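Tiempo de lectura: 4 minutos

Carneo incorpora a su catálogo una gama de tableros compactos para comedores colectivos y salas de uso compartido

La serie Wusitton estará disponible a partir de enero en cuatro formatos y dos alturas de montaje. El fabricante publica con el lanzamiento una guía de mantenimiento dirigida a responsables de limpieza y de compras.

Stirnstead, enero. Carneo, fabricante de mobiliario para colectividades, anuncia la comercialización de Wusitton, una serie de mesas destinada a comedores escolares, residencias, salas de espera y espacios de trabajo compartido. La gama sustituye a la línea anterior de tableros con canto aplicado, que dejará de fabricarse cuando se agoten las existencias de almacén. El suministro de recambios para esa línea se mantendrá durante seis años.

El desarrollo se ha llevado a cabo en el centro técnico de Stirnstead, bajo la dirección de Manolis Sarantis, responsable de producto. El pliego interno de partida fijaba tres requisitos: superficie sin juntas en la cara de uso, canto redondeado en todo el perímetro y compatibilidad con los bastidores ya instalados en los centros de los clientes. Este último punto permite sustituir el tablero sin retirar la estructura, operación que requiere un destornillador hexagonal y dos operarios.

«La mayor parte de las incidencias que recibíamos procedía del canto», señala Sarantis. «El despegue empezaba en las esquinas y avanzaba con cada ciclo de limpieza. Al suprimir la junta se elimina el punto por el que entraba la humedad».

Los tableros se han sometido a un ensayo interno de limpieza repetida de 1.000 ciclos por probeta, con paño humedecido y detergente neutro. El protocolo, redactado por Giang Trương, del laboratorio de materiales, contempla la medición del brillo al inicio, a mitad de ensayo y al término, además de una inspección del canto con lupa. La serie de ensayos se prolongó durante alrededor de 42 días. Las probetas se conservan en el laboratorio y pueden consultarse previa solicitud.
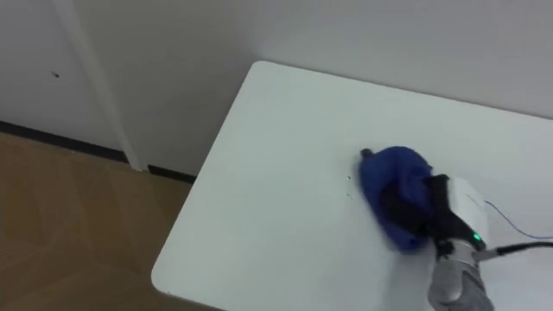 La guía de mantenimiento recomienda el uso de paños de microfibra o de rizo de algodón, lavados sin suavizante. El suavizante deposita una película sobre la fibra que reduce la absorción y deja velos en los acabados mate. El detergente debe aplicarse sobre el paño y nunca directamente sobre el tablero. Para grasas se admite una disolución de alcohol isopropílico, con aclarado posterior. Quedan excluidos los estropajos abrasivos, los productos con cera y los limpiadores con cloro en concentración superior a la indicada en la ficha técnica.

El documento incluye también una tabla de frecuencias según el tipo de local. En comedores se prescribe una pasada tras cada turno y una limpieza a fondo semanal que abarque la cara inferior del canto y los puntos de fijación. En salas de espera basta con una pasada diaria. La revisión del apriete de los tornillos se fija en dos veces al año.

Orestis Triantafyllou, jefe de servicio posventa, ha coordinado la redacción de la guía a partir de los partes de incidencias de los últimos ejercicios. «Muchos de los daños que se tramitaban como defecto de fabricación eran marcas de producto mal aclarado», indica. «Con una pauta escrita, el personal de limpieza y el centro trabajan con el mismo criterio».

La instalación piloto se realizó en el comedor de empresa de Kalogeropoulos, con 12 mesas de formato rectangular. Markos Kokkinos, encargado de servicios generales de la compañía, valora el montaje: «Se cambiaron los tableros entre las 16:00 y las 20:00, con el comedor cerrado, y al día siguiente se dio servicio con normalidad. Solo hubo que corregir la nivelación de una de las patas».

Wusitton se suministra en acabado mate. El pedido mínimo es de cuatro unidades. Para proyectos de hasta 300 tableros, Carneo mantiene las condiciones de su tarifa general; a partir de esa cantidad se elabora una oferta específica con calendario de entregas parciales. La garantía cubre la deformación del tablero y la integridad del canto, siempre que se respeten las pautas de mantenimiento publicadas.

La ficha técnica, la guía de mantenimiento y las plantillas de taladrado se facilitan a distribuidores y prescriptores a través de la red comercial. Las muestras de acabado pueden solicitarse sin cargo.

Sobre Carneo
Carneo diseña y fabrica mesas, bancos y mobiliario auxiliar para colectividades. Su centro técnico y su planta de montaje se encuentran en Stirnstead.

Contacto de prensa
Themis Stergiou, departamento de comunicación de Carneo

Utilizamos cookies propias y de terceros para analizar el uso de este sitio. Puede aceptar todas las cookies, rechazarlas o configurar sus preferencias.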